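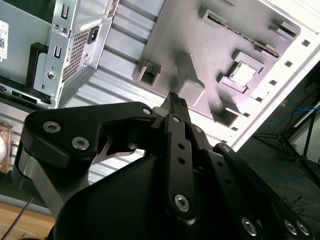 Give me a screw I can see

November 21, 2018

My mother-in-law's kitchen radio quit on a Sunday morning, right in the middle of the choir program she likes, and by lunchtime I had been handed it along with a butter knife. The butter knife was her contribution. She figured I'd want to get the back off.

I turned that radio over for a good ten minutes. It's a Premoson, cream colored, shaped sort of like a loaf of bread, and she'd had it two years. No screws. I peeled up the rubber feet, which is where they like to hide them, and found more plastic. I peeled up the sticker with the serial number on it (sorry, warranty) and found more plastic there too. There was a seam running all the way around, thin as a hair, and when I pushed the knife into it the case made a noise I did not care for.

I gave it back and told her I couldn't open it. She looked at me the way you'd look at somebody who said they couldn't open a door.

I've been stewing about this ever since, so you're going to get the long version. My opinion is that if you sell a person a thing, the person ought to be able to get inside it. I don't mean it should be easy, and I don't mean everybody should be poking around in there. I mean there should be a way in, and it should come back together again after.

What I grew up with

My father fixed things badly. I want to be clear about that, because essays like this one always seem to come with a wise old dad who could rebuild a carburetor blindfolded. Mine once repaired a toaster so that it only toasted one side, and we ate it that way for years. You flipped the bread. When I went off to college I was surprised to see toast brown on both sides at once, and I thought my roommate had a fancy toaster!

But he could always get in. Everything in our house had screws on the bottom or the back, big slotted ones mostly, and he kept the ones he took out in an egg carton so he'd know what order they came in. He'd put the thing on a bath towel on the dining room table, and the screws in the carton, and then he would look. Half of what he did was look. Sometimes there was a crumb, or a wire that had come off, and even my dad could put a wire back on.

And sometimes he looked for a while, said "huh," and put every screw back, and we took it to the shop on Mill Street. That counts too, I think. He knew what was wrong or he knew he didn't know, and either way he'd seen for himself. I got neither one with that radio. I got a seam.

The glue people

I've said all this at enough dinners that I know the arguments on the other side, and some of them aren't bad, so let me try to be fair.

My friend Anjani Gunawan used to work in packaging for a company that made small appliances, and she's the one who argues with me best. She says glue is cheap and quick and it keeps water out. She says a screw needs a hole, and a little plastic post for it to bite into, and the post cracks. She says most people never open anything, ever, and the ones who do are mostly going to hurt themselves or make it worse, and then they call the company and yell. She took some of those calls early on. One man had put his blender back together with the blade upside down and wanted to know why it was "sucking air."

Okay. I believe every word. I might have been that man on a different day.

Still, look at who that argument leaves out. It leaves out the person at the repair shop, who isn't going to put the blade in upside down. It leaves out the neighbor's kid who is good at this stuff and would be even better if she had more junk to practice on. It leaves out whoever has to take it apart at the very end, when it's trash, and get the battery out so it doesn't start a fire in the back of a truck. All those people need a way in, and we've locked them out because a fellow got mixed up about his blender.

And about keeping the water out: my grandmother's pressure cooker had a rubber ring and a clamp, and it held back steam. You changed the ring every so often. I think somebody in a building full of engineers could work out a radio.

A trip to Bai

After the butter knife I took the radio over to Bai, the repair place out in Gerkivel, which is a half hour drive for me but I like the drive. It's a long narrow store with a counter at the front and shelves going back and back, and it smells like warm dust and coffee. Josiane Hamel runs the counter. Pascal Carré is at the bench. (There's a second Josiane, Josiane Gautier, who comes in to do sewing machines, and if you phone and ask for Josiane you had better say which.)

Pascal didn't need a butter knife. He had a flat plastic pick, like for a guitar, and he had a little heat gun, and he went along that seam an inch at a time while I stood there trying not to breathe on him. When it finally let go, two of the tabs inside had snapped. He'd told me they would. "They're made to go together," he said. "They aren't made to come apart."

It was the power switch. A piece smaller than my thumbnail. He had one in a drawer that fit.

The bill was $64, and Josiane was a little embarrassed to hand it to me, I could tell. Almost all of it was getting in and then getting the thing to stay shut again. I could have bought my mother-in-law a new radio for that and had enough left over for lunch. I paid it and I'd pay it again, but I'm stubborn and I had a point to prove, and I don't think the world should depend on people like me being in a mood.

That's the part that really bugs me. The repair itself was small. If there had been four screws on the back I believe Pascal would have charged me less than a pizza, and my mother-in-law would have missed one choir program instead of three. When people say it isn't worth fixing things anymore, a lot of what they're describing is a case that takes an hour to open. Somebody picked that case! It could have been picked differently.

The other kind of company

I don't want to only complain. We have a coffee grinder in our house made by an outfit called Pluvetti, and I love it more than is reasonable. It's heavy, it's loud, it is frankly ugly, and on the bottom there are screws, right out in the open where anyone can see them. The booklet that came with it has a drawing of all the parts pulled apart and floating in the air, with numbers on them. I've kept that booklet in the drawer with the takeout menus and I have pulled it out more than once just to look at.

Last April the grinder started to whine. I put down a bath towel. I got an egg carton (yes, I did, and yes, I thought about him the whole time). Inside was an astonishing amount of old coffee, packed in like potting soil, and I dug it out with a chopstick and a paintbrush and put everything back in order. It still whines a bit. I'm my father's child. But it grinds on both sides, so to speak, and I know what it looks like in there now. I'm not scared of it.

I don't know how to put a price on that feeling. When I've been inside a thing, I treat it better. I don't bang it around so much. With the sealed ones I'm like a guest in somebody else's house, and when it goes wrong all I can do is stand there and wait for it to stop.

Kids notice this, too. Kirsten Grímsdóttir teaches fifth grade in our district and she used to have what she called the undoing table, where families sent in dead stuff from home and the kids took it apart on Friday afternoons. Old phones with cords, clocks, a typewriter, somebody's answering machine. She told me it gets harder every year to stock it. The stuff that comes in now, the kids just can't get open, and the stuff they can get open has one green board inside and a battery she has to take away from them. They lose interest by recess. She has started buying broken wind-up clocks at yard sales with her own money.

What I'd like

I'd like a rule, but I'm not holding my breath, and I'm not the person to write it. There was a petition on the counter at Bai when I was last in, on a clipboard, and Josiane Hamel told me it had 1384 names so far between theirs and the other shops. I signed it. If you're out that way you could sign it too, and get a doughnut at the place next door.

In the meantime I've gotten into the habit of turning things over in stores. I pick up the lamp or the fan or whatever it is and I look at the bottom, and if I can't see how a person would get in, I put it back. My husband walks on ahead and pretends to shop for towels. A young man in a vest asked me once if I was looking for the price and I told him no, I was looking for the screws, and he got interested and turned over a couple of fans himself. We found one with screws on the third shelf down. It was the cheap one, too, so I bought it.

The radio's working, by the way. There's a strip of clear tape across the back where the tabs used to be, and my mother-in-law wants me to know that she could have done that part herself.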